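Nindadetti Canvas Tote, Printed

Category: Bags and carriers
Sold by: Dimum, Clarnemberg store and online
Availability: in stock, usually sent within 7 working days
Stock code: 765

The Nindadetti is a flat-bottomed canvas tote with two long handles and an open top. It is the bag we sell most often to people who already own a proper padded case and want something light for everything that doesn't need one: chargers, notebooks, a jumper, lunch, the spare strap. It folds flat, weighs very little and goes in the washing machine.

The base cloth is white cotton canvas in a medium weight. The print was drawn by Venla Eskola and is made up of dark teal shapes with orange used more sparingly. The cloth is printed before it is cut, so the shapes land in a different spot on each bag and we can't supply a particular layout on request. If you are buying several for a group, expect them to look related but not the same.

Handles

The handles are long enough to go over the shoulder of a winter coat. They are flat straps in white, stitched along both edges. A shorter handle is not offered in this style. Customers who carry by hand and find the bag hangs too low usually tie a knot in each strap. This does no harm to the stitching, but undo the knots before washing.

Top edge

The top edge is hemmed and left open. There is no zip, dome or magnetic closure. A few thread ends may be left along the hem from finishing. Trim them with scissors and do not pull them.

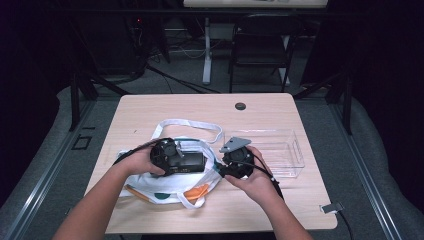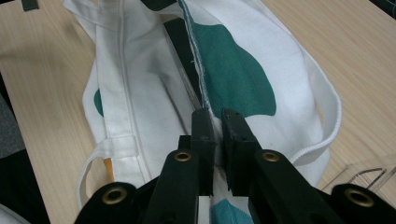 Canvas in this weight does not hold itself up. Stand the Nindadetti on a bench with nothing in it and it will slump, and once the sides are down it takes up more room than you would expect. Many of our customers treat that as useful and work on top of the bag, with the fabric opened out as a soft layer between the bench and whatever they are handling. A camera body held over the canvas, with the tote spread across a light wood-grain table, is a fair picture of that habit. The cloth gives a little, and small parts are less inclined to roll on it than on a bare surface. It is a single layer, however, and should not be relied on to protect glass or electronics from a knock. For carrying camera gear, put each piece in its own padded wrap first, or look at the Saavedra insert below.

Stiffness and creasing

A new bag has sizing in the cloth and feels crisp for the first few weeks. Creases from the post will relax with use. If you want them out straight away, iron the inside while the cloth is slightly damp, on a cotton setting. Keep the iron off the printed side. After two or three washes the canvas becomes noticeably softer and will pack down smaller.

Washing

Machine wash cold, inside out, with like colours. Line dry out of direct sun. Do not tumble dry. Bleach will take the teal toward grey and should not be used, even on stubborn marks. Pencil and graphite come off with a soft eraser if you get to them before the wash. Expect some shrinkage the first time, mainly in the height of the bag.

Load

Recommended maximum is 6 kilograms. The bag will take more than that for a short walk, but the handle joins are where it will eventually fail, and heavy loads bring that day closer. Our repair bench, run by Thaddäus Leitner, will restitch a handle join for the cost of return postage. Please wash the bag before sending it in.

Goes with

Saavedra insert: a removable padded divider that sits in the base of the tote and gives it some structure. Grey only. Sold separately.
Saavedra pouch: zipped, for cables and small parts. Sold separately.

Bulk orders

We print to order in runs of 600 for shops, schools and clubs. The print can be recoloured for a run, but the base cloth stays white. Samples are charged at the normal price and credited against the order. The next run closes in October.

Returns

Unused bags can be returned to the Clarnemberg store or by post. Washed bags can't be returned unless there is a fault in the stitching or the cloth. Variation in where the print falls is not treated as a fault.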